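Papers > Plurnia Packing Study > Section 4: Table and box

2026-04-15
By Pramanik, Trultancombe

4. The table, the grid and the box

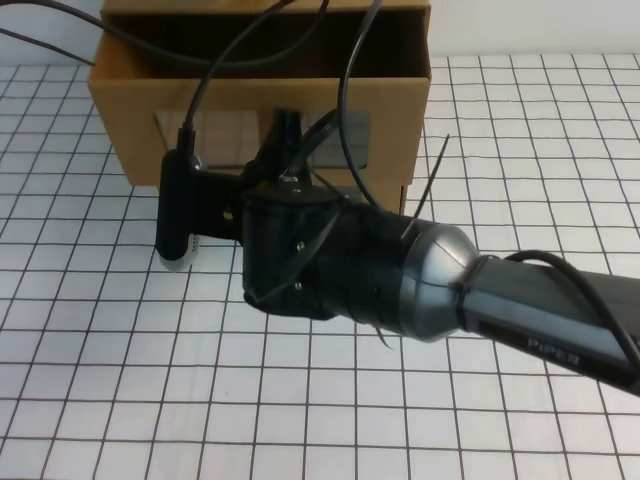

Figure 2. Gridded tabletop with the open box at the back.

I want to slow down a bit in this section, as the surface people pack on gets a single line in most of the papers I read for Section 2, and I ended up spending a good part of October thinking about mine. I started the Plurnia study with a plain table. It was a perfectly good table! But when I sat down with my notes from the first sessions, I had entries like "mug went down left of middle" and "tin was sort of near the box," and I couldn't do much with them. Left of whose middle? So the plain top went, and everything reported from here on comes from a white top with dark square lines across it (Figure 2).

The grid earned its keep right away. I could write down a square in place of a vague phrase, and two people reading the same notes would end up in the same spot. I named the squares by row and column, with rows counted from the packer's side. Items that landed across a line went down under the square that held most of their base, and where I couldn't decide I wrote both squares and dealt with it later (I'll come back to these in Section 6, they're a small headache).

I did worry that the lines would change how people put things down. Some packers lined up their items with the squares, very neatly, as if they'd been asked to, and they hadn't been. Others paid the lines no attention at all. I can't say how those same people would have behaved on a bare top, and the early sessions are too loosely recorded to help. So please read the tidiness scores in the next section with that in mind. My own hunch is that a person who likes straight rows will make straight rows on anything, but a hunch is all it is.

The box is brown cardboard and has no top flaps. I took them off after the second session. With flaps on, people kept stopping to fold one back, or they'd hold it down with a wrist while lowering something in, and my timings were picking up a lot of flap wrestling that had very little to do with choosing what goes where. Taking them off also means you can see into the box from above. The inside is still pretty dark, though, and smaller items at the bottom were hard to make out in my records. When I wasn't sure which way up a small item had ended, I left that field blank.

I kept the box at the back of the table for all the sessions in the main set. That leaves the near squares free for laying things out, and the packer has to reach over the loose items to get to the box. I like this setup for one reason – it makes the order of packing matter. If you put a tall jar right in front of the box, you'll be reaching over that jar until you pack it. Several people moved a tall item off to one side before they packed anything else, and I've coded that as a "clearing move." A clearing move only counts if the item stays on the table afterward. If it goes straight into the box, it's just packing.

The main set has 12 packers and 1,278 placements, where a placement is any time an item is set down and let go, on the table or in the box. Nudges don't count. Neither does picking something up, having a think and putting it back in the same square, though I was tempted, as there's a lot of it and it's rather fun to read through.

A word on replacing the box, for anyone who wants to repeat this. Cardboard gets soft. The rim started to give where people leaned on it, and a soft rim bows outward and makes the opening bigger, so the later packers would have had an easier job. I swapped in a fresh one from the same stack whenever the rim no longer stood straight, and used 7 boxes in all. The stack came from Etby, flat, and I cut the flaps off each one before it went on the table. Swaps happened between sessions – never in the middle of one – and they're marked in the session log.

Item lists and starting layouts are in Section 5.

Contact: Plurnia Packing Study, Trultancombe | © Plurnia | Back to top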